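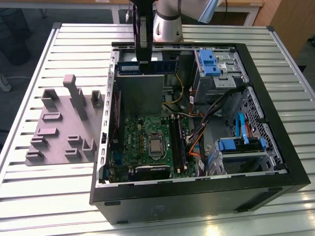 Getting a robot to put memory into a PC: project report

Module: Applied Robotics Software, team Rerard
Written by Zamfira Matei

1. What we set out to do

When our supervisor first handed out the project list I picked this one because it sounded easy. You take a stick of RAM out of a holder, you move it over to a computer and you push it in. I've done that with my own PC at the kitchen table while watching telly! The hardware was all in the Wendale lab already, so our job was purely the software: find the module, plan the move, line it up with the slot and push without breaking anything.

Four months later I have a lot more respect for my own fingers.

We split the code into three bits. Perception works out where the fixture plate and the case are. The planner makes a path between them that doesn't clip the drive cage or the cables. The insertion controller takes over for the last stretch, when position alone isn't good enough and you need to feel your way in. I wrote most of the insertion side and the logging tool (we called it Bickerstaff, after the road I live on, and the name stuck).

2. Picking up the module

The modules stand upright in slots on a printed plate, so in theory the pick pose never changes. We started with it hard-coded and it was fine for a whole afternoon. Then somebody moved the plate to wipe the table and every pick after that was off by a few millimetres, which is plenty when you're trying to pinch a thin circuit board.

So we switched to estimating the plate's pose at the start of each run. The wrist camera takes a look from a fixed spot, we match the edges of the raised holders against the CAD model, and all the pick poses get worked out from that. My first version kept locking on to the grooves in the worktable, because to an edge detector a table made of long straight slats is a feast. Masking everything outside the expected plate area sorted that out, and it was only 10 lines of code, which was a bit embarrassing after a week of fiddling with thresholds.

The approach angle matters too. We come in along the line of the slot and close slowly, and the controller checks the finger gap against the board thickness before it's allowed to lift.

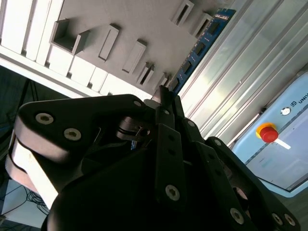
3. Lining up and inserting

I enjoyed this part most and also shouted at it most. The planner carries the module to a waiting pose above the slots, then perception has another go from the wrist camera, this time looking for the long dark lines of the memory slots next to the processor. The trouble is that the gripper and the card hide a good chunk of what you want to see, so you get the ends of the slots and not much of the middle.
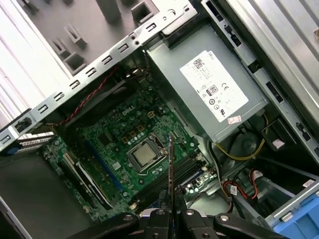

We ended up fitting a line through whatever was visible and using the processor socket as a second landmark, because it's big, square and shiny and pretty hard to mix up with anything else. That gave us a much steadier angle. After that the controller goes down until it feels contact, does a small spiral search, and pushes once the sideways force drops off. If the force goes over the limit it backs out and tries again, up to three times.

4. Testing

We ran 150 full attempts on the final version and 82 per cent of them passed, which for us meant module seated, no retries left hanging and no emergency stop. Most of the failures were in the spiral search, where the module caught on a latch and the controller thought it had found the slot. Bickerstaff saved nearly 2,000 log files over the project, and being able to replay the force traces next to the camera view was how we spotted the latch problem at all. 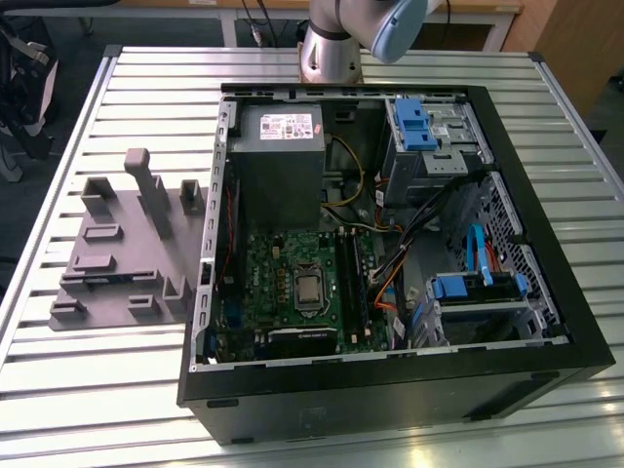 Figure 4. The case on the worktable, with the fixture plate to its left.

5. What I'd change

I'd write the logging first. We spent January guessing at bugs that a decent plot would have shown us in a minute. I'd also swap our planner for the Kovance one the other team used, which deals with cables as soft obstacles. Ours treats them as solid blocks, so it takes some very silly detours round the black bundle by the drive cage.

The latch problem is still open. My plan is to add a small tilt check after contact, and there's a half-finished branch for it in the repo if next year's group wants to pick it up.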